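Mugo Growers' Market, Members' Meeting
Minutes, January

The meeting opened at 7 in the evening, once everyone had found a chair and a piece of Beatrice Mollel's squash bread, which she had kindly brought along again and which went very quickly indeed.

1. Last meeting
The minutes were read and approved, with one spelling of Nokeck put right.

2. Winter produce
Nokeck Farm reported a lovely season for leeks and parsnips. They sold nearly 400 bunches of kale in December and expect to carry on until the spring greens come in. Carrots are smaller than last year but very sweet, and members were warmly encouraged to roast them whole.

3. Greltell Orchard
The orchard still has 192 boxes of storage apples and would dearly like to see them go before they soften. After a long and cheerful discussion of pie versus sauce, it was agreed to hold an apple tasting at the next market. Greltell will bring the knives and boards.

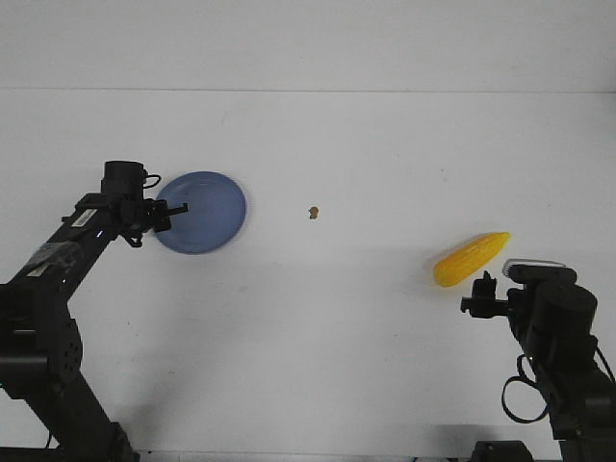
4. Tent for the soup stall
The old canopy leaks over the ladle end. Beatrice has looked at a Mototent and thinks it would do nicely. Agreed to spend up to $100 from the stall fund toward a used one, and to ask Greltell whether theirs is still for sale.

5. Any other business
Seed potato orders to Beatrice before the next meeting, please. Whoever left the blue casserole dish behind can collect it from her too.

Meeting closed at 8:40.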